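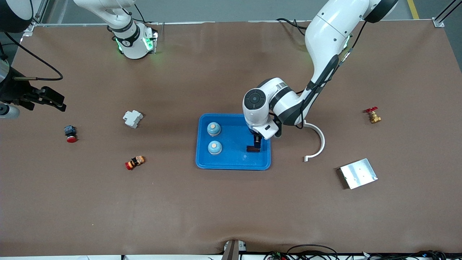 Unit 7: Emergency Measures and the Protection of Civilians
Instructors: Cristóbal Mansilla, Ashwin Nair

7.1 Scope

This unit covers legal limits on measures a government takes inside its own territory during unrest or armed violence. Occupation is handled in Unit 8. The working case is the closure of Bamalside, a river town in the Skorkine district. Students should have the case file open while reading.

7.2 Derogation

Article 4 of the International Covenant on Civil and Political Rights allows a state to suspend certain obligations in a public emergency that threatens the life of the nation. The emergency must be officially proclaimed. Measures may go only as far as the situation strictly requires, and they may not discriminate solely on grounds such as race, sex, language or religion. Other states parties must be notified through the UN Secretary-General.

Some rights cannot be suspended at all. They include the right to life, the ban on torture, the ban on slavery, and freedom of thought, conscience and religion. Freedom of movement is not on that list. A road closure is therefore argued under necessity and proportion, and most of the disputed facts in the case file bear on those two tests.

7.3 Threshold of armed conflict

Common Article 3 of the Geneva Conventions applies to armed conflict that is not international in character. Tribunals look at the intensity of the violence and the organization of the armed group. Riots and isolated acts of violence fall below the threshold. Human rights law continues to apply on either side of it.

7.4 Case file: Bamalside

In February the district governor closed both bridges into the town. 700 households were inside the cordon. Residents could cross at 2 checkpoints with a permit issued by the district office. The pumping station, run by the contractor Hetex, was shut down on the second night. The government stated that the fuel store there was at risk. The residents' petition states that no fuel was kept on the site.

The operation order, code-named Bravo, names no end date and no review procedure. Read paragraph 2 of the order together with the permit rules.

7.5 Points for the seminar

Separate the closure from the water cut. They have different legal bases, and the file contains a proclamation for the first only.

Note who carries the burden of showing necessity, and what evidence the governor's office produced.

Written answers go to Nair before the seminar. Cite paragraph numbers from the file. Mansilla will take questions on the threshold test during office hours.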